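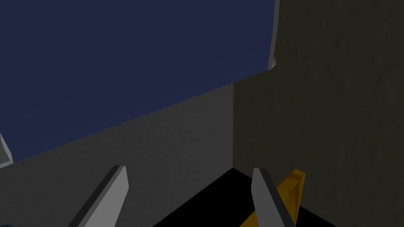

Figure 4.1 A simulated gripper, its two fingers open, with a yellow-orange block standing just behind the right one.

Chapter 4
When the Job Changes Shape

I spent nine years packing orders before I ever taught a class, so I'm going to begin this chapter on a warehouse floor, with my feet hurting. The firm was called Berge and the warehouse was out past Curkmont, on the windy side of the ring road. We sent out kitchen fittings, mostly: hinges, drawer runners, bags of screws, and those little wooden blocks that go under worktops. I must have picked up more of those blocks than any person should (I still see them when I shut my eyes!).

Then the company bought its first picking arms, and I was asked whether I'd like to help set them up. I said yes before I'd heard the rest of the sentence. I imagined standing next to a great big machine in a hard hat. What I got was a desk, a screen and a piece of software called Skendus, and for the first two weeks I didn't touch a single real object. Figure 4.1 is the sort of thing I mean. There's a pair of grey fingers, a block, a couple of plain walls and a black floor, and you work away inside that little world for hours at a time. You try a grip, you move the block, you try again.

It felt very odd to begin with. My hands knew all sorts of things about those blocks that I had never once put into words. You pick a block up by the long sides. If it's leaning on something you tip it towards you first, and you don't squeeze, you sort of persuade it. Now I had to explain all that to people who were clever with computers and had never packed a box in their lives. They asked very good questions, too. How hard is "not too hard"? What do you do when two blocks are stuck together? I'd go back down to the floor at lunchtime and watch my own mates working, trying to catch them at it.

My mates, meanwhile, had questions of their own, and that is really what this chapter is about. Tyra Tveit had the bench next to mine and she was the fastest packer we had. On a good shift she could get through 400 orders. When the arms were switched on that September, the target for the whole line went up to 1,000, and Tyra was moved from packing to what the notice called "exception handling". She dealt with whatever the arms couldn't manage: torn bags, odd shapes, things that had rolled into corners. She told me she liked the puzzles and missed the rhythm. She also missed talking, because the exception bench was at the far end by itself, and I don't think anyone had given that a moment's thought when they drew up the plan.

Her pay stayed as it was. Was that fair? She was doing fewer orders and harder ones, and she was the person everybody shouted for when the line stopped. I've gone back and forth on it ever since, and I've had some cracking arguments with students over it. You'll get your chance in Section 4.3, where we look at how jobs are graded and who gets to do the grading.

Before that, Section 4.1 goes through the difference between a job and a task, which sounds dull and matters enormously. Section 4.2 takes us to the dairy at Alaldale, where the staff were brought in on the planning from the very first meeting and things went rather differently (there were still rows, don't worry).

Key words for this chapter: task, job design, deskilling, tacit knowledge, exception handling, consultation.

Before you read on
Think of something you do with your hands nearly every day, such as making tea or folding a shirt. Write instructions for it that a stranger could follow without asking you anything. Keep the page somewhere safe, as we'll be pulling it to bits in Section 4.1.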